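Trinditlow Tabletop Kitchen Set

README, release 2

Overview

The Trinditlow set is a collection of photos of small kitchen setups on table tops. It covers the ordinary things people keep within reach when they make breakfast or get dried food ready to cook: toasters, pots, bowls, trays, bottles, utensil holders and the food that goes in them. Release 2 has 382 photos and 2450 object notes. It replaces the first release completely, so please delete the old copy before unpacking this one.

The set was put together for people who write or check lists of household objects. It has also been used for a vocabulary course and for planning kitchen storage. Both uses are fine with us.

What is in the folder

The photos are in a folder called photos, numbered from 001. The notes are in one plain text table, notes.txt, with one row per object. A second table, foods.txt, lists food separately, with the name of the container it sits in. There is also a short word list, words.txt, with the preferred name for each kind of object and the other names that people searched for.

Each row in notes.txt has these columns:

photo: the number of the photo
object: the preferred name
material: only if it can be told by looking
color: main color first, then any second color
place: left, right, center, front or back of the table
contents: what is in or on the object, or blank
brand: text as printed on the object, or blank
sure: yes or no

Blank means that the annotator had nothing to write. It does not mean that the object is empty. This caused some trouble in the first release, where blank was used for both. An empty bowl now has the word empty in the contents column.

Naming rules

Use the everyday name. A pot is a pot, whether it would be sold as a saucepan, a stockpot or something else. Pans are shallow and get their own name. If an annotator could not decide between a pot and a pan, the row says cookware and the sure column says no.

Handles are not separate objects. They go in the color column of the thing they belong to, after the body color. A steel pot with one orange handle and one black handle is written as silver, orange, black. Lids are separate objects even when they are sitting on the pot.

Utensil holders have one name in this release. In the first release they were split into caddy, rack, basket and cup, and almost no two people split them the same way. The material column does that job better – wire holders are listed as steel or metal, solid ones as plastic, ceramic or wood. Utensils standing in a holder get a row each, but only the part that shows is described. If all you can see is a handle, the object is utensil.

Brand text is copied as it is printed, in the same capitals. We do not fill in a brand from the shape of an appliance or from a familiar color of bottle cap.

Food

Dried beans and grains are listed by kind where the kind is plain to see. Loose food is never counted. The amount column in foods.txt takes one of four words: few, some, pile, full. Few is for pieces you could pick out one by one. Pile is for loose food that covers the bottom of its container.

Food that cannot be named is described by color and shape. Brown rounded pieces is a good entry. Bread rolls is a bad one unless you would bet on it.

The breakfast corner group

There are 195 photos in the breakfast corner group, which is the largest. They share a light wooden table and a black cloth backdrop with felt letters on it. The toaster, the pot of soybeans and the wire utensil holder come up again and again here, so this is a good group for checking that you are using the same names from one photo to the next. The letters on the cloth get no rows. They are not kitchen objects, and listing them made the color counts useless.
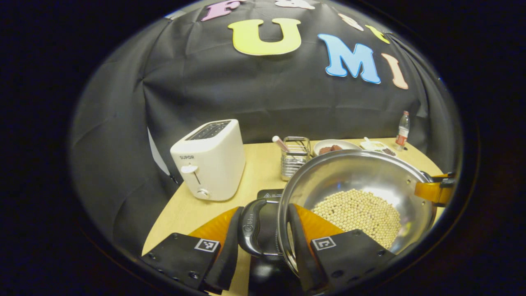 Ruoxi Yin asked whether soybeans should be filed under the pot or under food, as she had found them in both tables and was counting them twice. They belong in both. The pot's row in notes.txt says soybeans under contents, and the row in foods.txt gives the color and the amount. If you want totals for food, use foods.txt alone and leave the contents column out of it.

She also pointed out that pale yellow and cream had been used for the same beans by different annotators. All soybeans in this group are now pale yellow.

Other groups

The Clirkby group shows sinks and drying racks. Cups are listed well there and cutlery is not, so do not rely on it for forks and spoons. The Hurnov group is mostly shelves. Jars at the back of a shelf were skipped if less than half of the jar could be seen.

Known problems

Steel surfaces pick up colors from whatever is near them, and a few pots are still marked gray where others are marked silver. Treat the two as the same.

Small trays are the weakest entry. When a tray holds several small items, the contents column often just says items. We would like to fix this, and corrections are welcome.

Bottles are listed as plastic or glass, but what is inside is only named when the bottle is clear or the label can be read. Label color and cap color are both in the color column, label first.

Left and right mean left and right as you look at the photo. Eleven rows in the Hurnov group had this the wrong way round and were corrected in March.

Corrections

Send the photo number, the object and the row as you think it should read. One line per correction is enough. Yan merges them at the end of each month, and the changes are listed in changes.txt under the release number.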